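How Does a Floppy Bag Carry So Much?

Pick up an empty cloth bag and give it a shake. It flops! It folds! You can scrunch it into a ball and stuff it in your pocket. So how can something that limp carry your lunch, your library books and your soccer boots all at once?

Let's find out, starting with the cloth.

Over, under, over, under

Many tote bags are made of canvas, and canvas is woven. That means one set of threads runs up and down, and another set runs side to side, going over and under, over and under, all the way across. Each thread is squeezed by its neighbours, so when you pull on the cloth, lots of threads share the work. One thread by itself might snap between your fingers. Woven tightly together, they're super tough!

Flat bag or boxy bag?

Some bags are just two pieces of cloth sewn together around the edges. They're great for a colouring book, but try putting a ball in one and it bulges like a frog. Other bags have an extra strip of cloth between the front and the back. It's called a gusset (say it GUSS-it), and it gives the bag sides and a bottom, a bit like a box. Now there's room for round things and lumpy things too.

The hardest job of all

Can you guess which part of a bag works hardest? It's the place where the handles join on! When you lift the bag, everything inside it is tugging down on those spots. That's why bag makers often sew on an extra patch of cloth there. The patch spreads the pull over a bigger area, and rows of stitches hold it all down. Have a look at the bags in your house and see if you can find the patches. Sometimes they're a different colour, which makes them easy to spot.

Try it yourself!

Find a cloth bag and 10 soft toys. Lay the bag on its side on a table and pack it. Then empty it, stand it up with the mouth wide open, and pack it again. Which way was easier? Did long toys fit better lying down or standing on end? Draw your best packing plan and give it a name (ours was the Mighty Drustach).
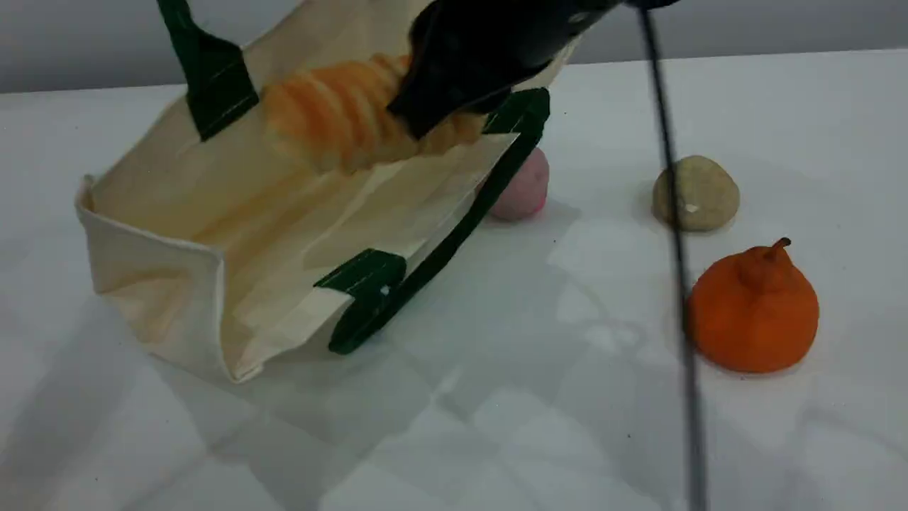
Beat Wallner: We tried this at our kitchen table in Nosotthorpe and standing up won easily, until my daughter put the biggest toy in first and there was hardly any room left at the bottom. She wants to know if a paper bag can have a gusset too. We're off to check the pantry.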